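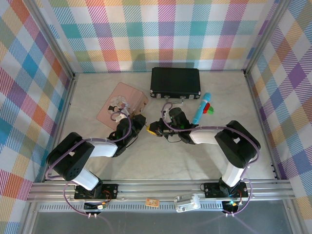
Chapter 4
Cases, Boxes and Tubes: How We Keep Small Things

Before you read

Look for a moment at the containers you have at home. Which ones close with a latch, and which ones have only a lid? Write your answers in your notebook. We will need them again in exercise 6.

4.1 The shape of a container

A black hard case with a silver handle and two latches looks ready to be carried. A pink box with rounded corners and a printed picture on its top gives another feeling — many people would put it on a shelf where guests can see it. A light blue tube is different again, for it can roll when we lay it down on a flat table.

In this chapter we study how the shape of a container changes the way we store it. Corners are the first thing to check. Two boxes with square corners can stand side by side with no gap between them, but rounded corners always leave a little space. Metal caps on the corners of a case protect it when it is dropped.

Siham Soliman, who packed tools for the Drernberg school workshop, taught her students a simple order. First the hard cases go against the back wall. Then come the lighter boxes, and the tubes are put in last, in the spaces that remain.

New words: latch, handle, lid, corner cap, to stack, to roll

Task 1. Draw one shelf, 45 centimeters wide. Place on it a case, a box and a tube, and write the width of each one under your drawing.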